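Search this site
Search
Kids' Corner: Big Ideas, Small Words

How does a computer find the groups in a big pile of stuff?

Imagine someone tips a giant tub of buttons onto your bedroom floor. There are 1005 of them! Big ones, tiny ones, red ones, blue ones, ones with two holes and ones with four. Your job is to sort them into groups, but there's a catch. You haven't been told what the groups are.

What would you do? Maybe you'd start making a red pile and a blue pile. Your sister might ignore colour completely and sort by size. Your mate next door might go by the number of holes. All of you would be right, and all of you would end up with different piles!

Computers do this kind of sorting all the time, and it has a lovely name – clustering. A cluster is a bunch of things that are more like each other than they are like the rest. A clump of grapes is a cluster. So is a knot of kids around the tuckshop window.

Turning things into numbers

A computer can't just look at a button and have a feeling about it. It needs numbers. So we measure every button: how wide it is, how heavy it is, how dark its colour is. Then we can put each button on a graph as a dot. Wide buttons go to the right, heavy buttons go up high. Buttons that are nearly the same end up as dots that sit nearly on top of each other.

Once you have dots, you can ask how far apart they are. Close together means alike. Far apart means different. That is the whole trick, and I think it's marvellous.

The moving flags game

One favourite way to find clusters works like a playground game. Let's say we want 4 groups.

First, stick four flags in the ground, anywhere you like. Next, every dot runs to its nearest flag. Now look at all the dots that chose the same flag, and move that flag to the very middle of them. Uh-oh – some dots now find that a different flag is closer! So they switch teams. Then the flags move again, and the dots check again, round and round, until everyone stops switching.

Grown-ups call this k-means. The k is just the number of flags, and a "mean" is a kind of middle. You can play it on the oval with your class and some cones. It gets very giggly by the second round.

Let's visit the planet Penine

On our made-up planet Penine there are 3000 creatures, and scientists have measured how long their ears are and how loudly they hum. When the dots go on the graph, there are two big blobs. The scientists call the long-eared quiet ones Gollden and the short-eared noisy ones Lostent. But one dot is sitting all by itself, miles from anybody! A lonely dot like that is called an outlier. It might be a mistake (perhaps somebody held the ruler upside down), or it might be a brand new creature. Outliers are my favourite dots.

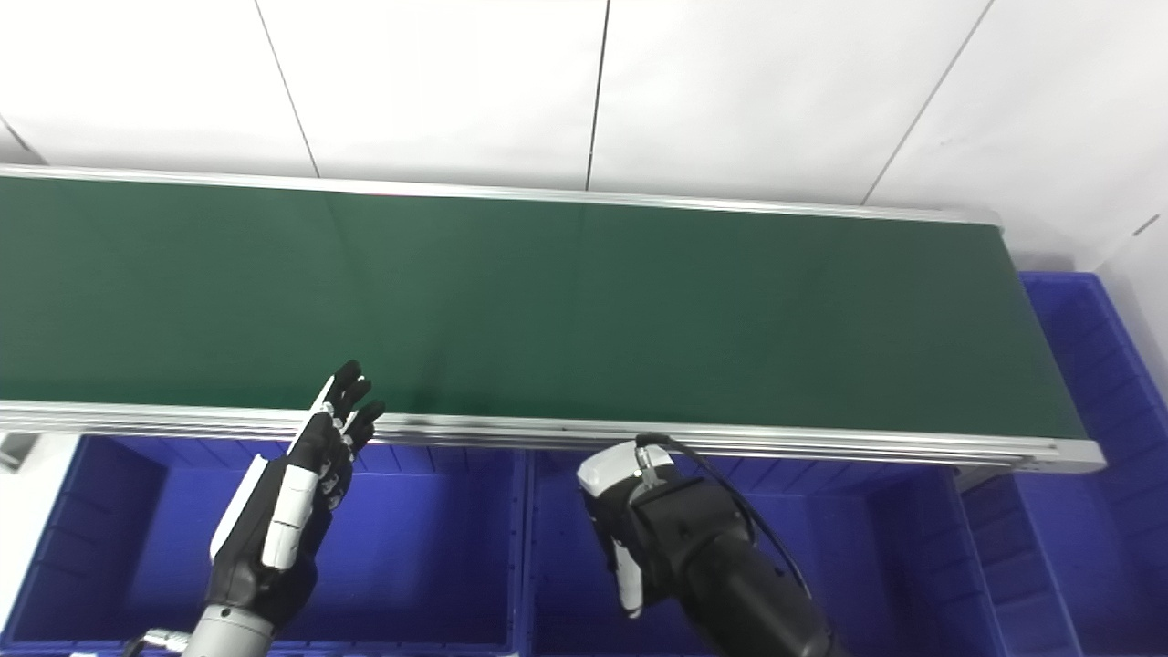
Sometimes the dots don't all turn up at once, and then the computer has to sort them as they come. Picture buttons riding past you on a long green conveyor belt with silver rails, one after another. The belt is empty to start with, so you have no piles at all. The first button begins a pile. When the second one rolls up you have to decide – same pile, or a new one? You can't peek at the buttons still to come, so you make your best guess and fix things later if you need to.

Try it yourself

Grab a handful of leaves from the yard and choose 2 things to measure, such as length and width. Draw a graph, mark a dot for each leaf, and circle any clumps you find. Then choose two different things to measure and do it all again. Did the same leaves stay together?

14 shares
3 comments

leafcollector: We did the leaf one and the gum leaves made a long skinny clump, not a round one. Is that still a cluster?

Room 4: We played the flags game with hoops! One flag had no dots at all. Our teacher said to put it somewhere else and start again, so we did.

buttonfan: I want to know what the lonely dot was. I reckon it's a new creature with really long ears AND a loud hum.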